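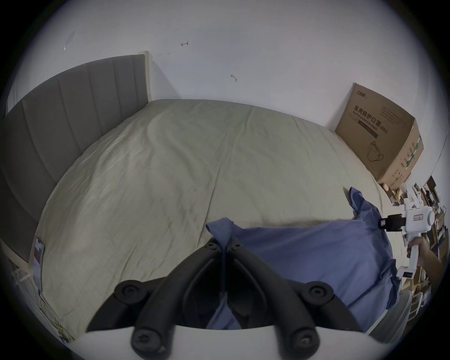 Speaker notes – sleep and travel for high school basketball teams
Coaches' clinic, afternoon session, 30 minutes including questions

Opening
Say hello, thank Lanying Dai for setting up the session. I coach the girls' varsity at Flurness. Before that I was an assistant at Vellau for two seasons, boys and girls both.
Ask for hands: who has a road game more than an hour away this season? Who has a tournament with a morning tip-off? Keep them up if you have a written plan for the night before.
I am a coach, so none of this is medical advice. If a player has real trouble sleeping, send her to her doctor and talk to the parents.

Why I started keeping track
Last season we rode the bus 1,779 miles. I added it up from the transportation forms in the spring.
We lost 2 games by a combined five points, both the morning after a late return. Don't oversell this. It's a small number of games, and we also shot free throws badly in both.
What got my attention was the film. We were late on help defense from the first possession. Boyang Xu, my assistant, spotted it before I did.

SLIDE: the bus schedule
Walk through the Cluswood trip. Varsity game ended at 9:10. Showers, food stop, home at 12:40. First class at 7:50.
The food stop took 50 minutes. We now order ahead and eat on the bus. Gets us home before midnight on that same trip.
Mention that our JV girls ride with us, so their whole night is longer than ours. They play first and then sit.

SLIDE: the sleep log
Players fill in a paper card: time in bed, time up, how they felt at practice. Takes them a minute.
I don't post the cards and I don't set lineups by them. Say this twice. If players think minutes depend on it they will write down whatever you want to read.
First two weeks of cards were useless. Half of them were filled in all at once in the locker room. Got better once Boyang started collecting them at stretching.

What we changed
Practice after a late trip is a walk-through and shooting, done in under an hour.
Film moved from the night before a game to lunch.
No group messages from coaches after 9. I was the worst offender on this one.
At overnight tournaments, phones charge at the desk across the room. We ask, we don't collect them. Some coaches do collect them, and I'd like to hear how that goes.
Room lists go out before we leave – the Sekiguchi tournament is where we learned that, standing in a hotel lobby at 11 with four kids trading rooms.

What didn't work
Naps on the bus. Too loud, and the ones who did sleep were flat in warm-ups.
Asking for a fixed bedtime. Several players work or look after younger brothers and sisters. Now we talk about getting up at a steady time instead.

If short on time, skip the sleep log slide and go straight to what we changed.

Questions
Likely ones: games on back-to-back nights, caffeine, parents driving players home separately. On the last, check your district's form first, ours needs a signature before the trip.
Blank cards are on the table by the door. Take a stack.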